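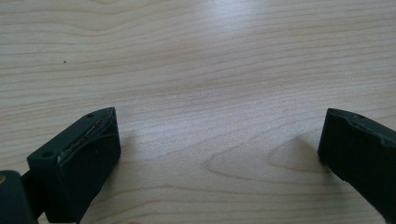 **Wood grain** is the pattern of lines, loops and bands that shows on the surface of cut wood, and it's one of the great everyday pleasures of owning a wooden table! Every tree lays down its own record of growth, and every saw cut opens that record at a different angle, so even two boards from the same log can look like strangers. On a pale tabletop the effect can be wonderfully quiet: fine, wavy lines run from left to right, bunching up in some bands and spreading out in others, until a rounded tongue of darker brown lines loops around a lighter patch of wood. People who love tables tend to have a favorite spot like that one, and will happily tell you where it is.

## How the pattern forms

In places with warm and cold seasons, a tree usually adds one ring of new wood each year. The wood made early in the season tends to be lighter and more open, and the wood made later is often darker and denser. Cut straight across the trunk and you see circles. Cut along its length and those circles become lines, and this is where things get exciting, as the same rings can turn into stripes, arches, ovals or long ripples depending on where the blade goes through.

Trees are never perfect cylinders, either. A trunk leans, swells near a branch, or bends toward the light, and all of that ends up in the board as a wave or a curl.

## Common figures

- **Straight grain** has lines that run side by side with little movement. It's calm to look at and easy to plane.
- **Cathedral grain** shows stacked arches or pointed loops, and is typical of flat-sawn boards.
- **Wavy grain** rises and falls gently along the board.
- **Bird's-eye** is a scatter of small round swirls, best known in maple.
- **Ray fleck** appears as short shiny ribbons, especially in quarter-sawn oak.

The words overlap a good deal. Some woodworkers keep "grain" for the direction of the fibers and use "figure" for the decorative pattern, but most people buying a table call the whole thing grain, and they are perfectly well understood.

## Pale tabletops

Light wood has a charm all its own. Maple, birch, ash and beech are all used for pale furniture, and telling them apart from a finished surface alone can be surprisingly hard (stains and clear coats change the color, and printed surfaces can copy the pattern very well). A good clue is the end of the board, where the lines of a solid plank carry on down through the thickness.

Light changes everything. A lamp or window can lay a whitish sheen over part of the top and hide the lines underneath, and then you move your chair a little and there they are again! The best time to study a table is when the light comes in low from one side.

## The Rurkport grain book

One of the most delightful records of ordinary table grain is the Rurkport grain book, put together by Benjie Lagman from rubbings, sketches and notes. It covers 876 tabletops in homes, schools and cafés, sorted by pattern instead of by wood. The section on loops takes up 22 pages and is the part readers turn to first. Lagman gave the loops local names, including the Bivon (long and narrow, like a tongue) and the Rattanakul (a loop with a second, smaller loop inside it). Both names are still used at the Trinen furniture fair, held every July, where visitors bring rubbings of their own tables to compare.

## Care

A finished top needs very little. Wipe it with a soft, slightly damp cloth, going with the grain, and dry it afterward. Crumbs and grit should be brushed off before wiping so they don't scratch. Tiny dark specks may be dirt or may be part of the surface, so try a damp fingertip before reaching for anything stronger. Sanding always follows the lines, too, and scratches made across them show up badly on pale wood.

## See also

- Growth ring
- Quarter sawing
- Veneer
- Wood finishing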